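3.2 Daylight and the habits of blinds

Open-plan rooms with tall windows are sold on their daylight and then furnished with the means of keeping it out. Our occupants kept a diary of every blind they moved, and of the 89 entries received, 36 gave a reason. Glare led the field. "Could not be bothered to put it back" came a respectable second.

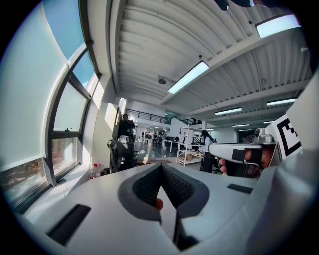 Mengal, August

Figure 4. Translucent roller blinds drawn over most of the panes, with a strip of blue sky left clear near the top.

Lodhi calls this the settled state: a blind comes down for one bright hour and stays down for the season. The ceiling lights are then asked to make up the difference. Translucent fabric softens the effect, and may explain why so few people felt moved to complain. Pirzada's diaries from the Jirar building show the same drift, with slightly ruder handwriting.

Lower panes fared differently. Several diarists wanted a view of the ground outside, however modest, and defended it against colleagues with screens to protect. Cleaning was mentioned once, on a Tuesday, by someone who had just leaned on the glass.
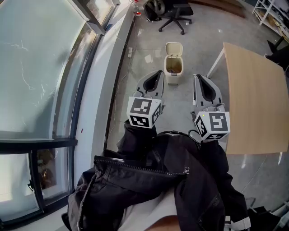 Do smudges on a window matter to the daylight in a room?

Very little, at the level found in ordinary offices. Streaks bother the person looking out long before they trouble a light meter, and a lowered blind costs far more.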